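Hulgate Open Day: Frequently Asked Questions

The Hulgate Robotics Laboratory opens its doors to the public each April. The answers on this page cover the questions most often received by the visitor office. Groups with requirements not addressed here should write to the office before booking.

When does the open day take place?
Doors open at 10:00 a.m. and close at 4:00 p.m. The last admission is at 3:00 p.m. The date for the coming year is posted on the booking page once it has been confirmed.

Is there a charge for admission?
Admission is free. All visitors, including infants, must hold a ticket with a timed entry. Tickets are issued through the booking page only and are not available at the door.

What will visitors see?
The program includes talks, a tour of the Flatside workshop, and demonstrations on household handling. This part of the laboratory's work concerns ordinary belongings in ordinary rooms: soft toys, packaged goods, cardboard boxes, and similar items that differ in shape and give way when held. Piret Ozoliņš leads the demonstrations and takes questions at the end of each one.

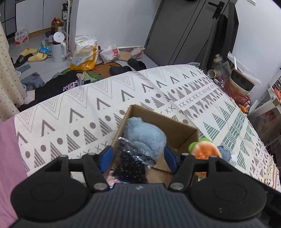
How long does each demonstration last?
Each demonstration lasts 30 minutes, including time for questions. Sessions begin on the hour, and visitors are asked to be seated before the start.

May visitors operate the equipment?
Visitors aged 12 and over may try a handheld gripper at the practice table under staff supervision. Powered arms are operated by laboratory staff only. Long hair must be tied back, and loose scarves and lanyards removed.

How large may a group be?
School and community groups are limited to 33 persons, teachers and leaders included. Larger groups will be divided between two entry times. Group bookings are handled by Merike Krūmiņa.

Are children admitted without an adult?
Children under 16 must be accompanied by an adult at all times. One adult may bring up to 5 children.

Is the building accessible?
Level entry is by the Kumilham Street door. An elevator serves all public floors, and seats may be reserved near the front of the lecture room. Requests for sign language interpretation should be made when booking.

May photographs be taken?
Photography for personal use is permitted in the lecture room and at the practice table. Flash and tripods are not allowed. Press inquiries should be directed to Jhair Quintero.

Where may visitors park?
Parking is available in Lot 3, behind the Flatside workshop. Buses may stop at the main gate to let passengers off but may not wait there.

How may a booking be changed or canceled?
Use the link in the confirmation message. Unused tickets are returned to the booking page and offered to other visitors.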